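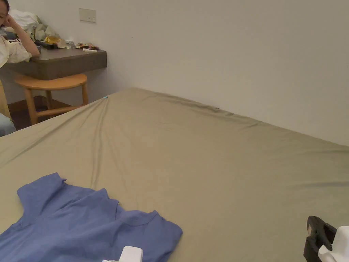

Cinzia Gatti wrote in after our last page to ask why her new wheelchair cushion felt worse than the old one, and could we please explain how to fit the thing properly?

2nd August
By Ada Pellegrini

Yes, Cinzia, gladly! Fitting a contoured cushion is one of my favourite jobs, and you can do most of it at home in 20 minutes or so with a tape measure and a bit of patience.

Start with the chair empty and the brakes on. Measure the seat from the inside of one side panel to the inside of the other, then from the back canvas to the front edge of the seat. Write both down before you look at the label on the cushion (I've been caught out by my own memory more than once). The cushion should sit flat between the panels without being squeezed.

Now check which way round it goes. On our Gerko cushions the deeper well is at the back and the two leg channels run forward, and the label on the cover tells you which end is which. Take the cover off and look at the foam too, because it's very easy to put a cushion back inside its cover the wrong way round after a wash! 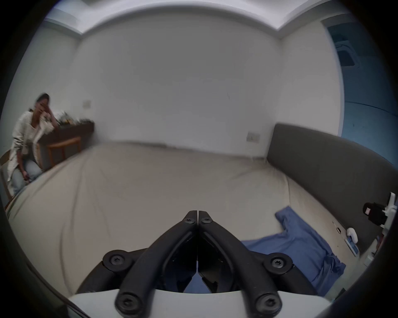 A beige sheet and a crumpled blue cloth.

Push the cushion right to the back of the seat and press down firmly so the hook strips grip. Sit well back, hips level, and ask someone to slide two fingers behind your knee. There should be a small gap between the front of the cushion and the back of your leg. If there's no gap, the cushion is too long for you, and no amount of shuffling will sort that out.

Next, the footplates. A thicker cushion lifts you up, so your feet may be dangling. Raise the plates a notch at a time until your thighs rest evenly along the channels. I do love this bit, you can see people's shoulders drop as soon as their feet are supported!

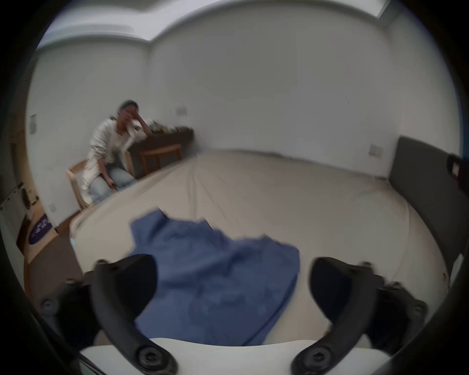
Zitstead Seating and Mobility Team

Build up your sitting time gently. Try an hour on the first day, then have someone look at your skin. Any red mark that hasn't faded after half an hour or so means stop using the cushion and ring us, or your own nurse or therapist. Smooth out your clothes before you sit, and keep thick seams and back pockets out from under you.

Check the foam every month. Press your fist into the well, let go, and watch it rise. Renzo Monti keeps spare covers at the desk in both the 48 cm and the narrower size, so do bring your measurements along. Covers need to be completely dry before they go back on, zip to the rear.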